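Jukilance opens its workshop for an afternoon of small robots

Visitors filled the Jukilance workshop on Pranard Street in July for an open afternoon given over to tabletop robot arms. The doors opened at 2 p.m. and 100 people had signed the guest book by closing time.

The arms on show are built from 3D-printed parts and small servo motors. Members of the workshop put them together over the spring, using printers on loan from Bianchini, a local supply firm. The group now has 21 arms, and most of them are used in its evening classes.

The main demonstration was a simple sorting job in which an arm picks up a printed block and puts it in a box. Visitors could guide an arm by hand first and then watch it try the same move without help. Some tries went well and others had to be started over.

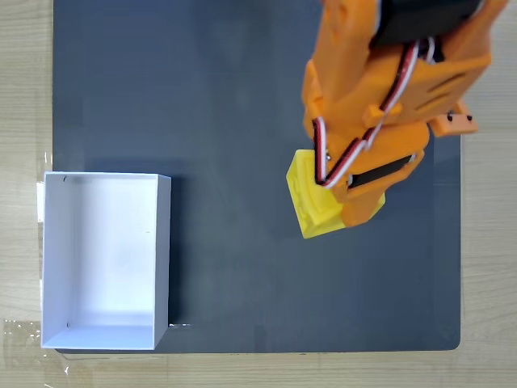 An orange arm holds a yellow block over the mat, with the white box at left.

Staff said the blocks were given rounded edges after earlier ones with sharp corners kept slipping. The software that runs the arms is called Grurka and was written at the workshop. It has stored 2581 practice moves so far, and each class adds to the total.

Children were allowed to use the arms with an adult at the table. A second room had printed parts laid out for people who wanted to see how the joints fit together.

Jukilance plans another open afternoon in the fall. Entry will be free, and sign-up for the beginner class will be taken at the front desk.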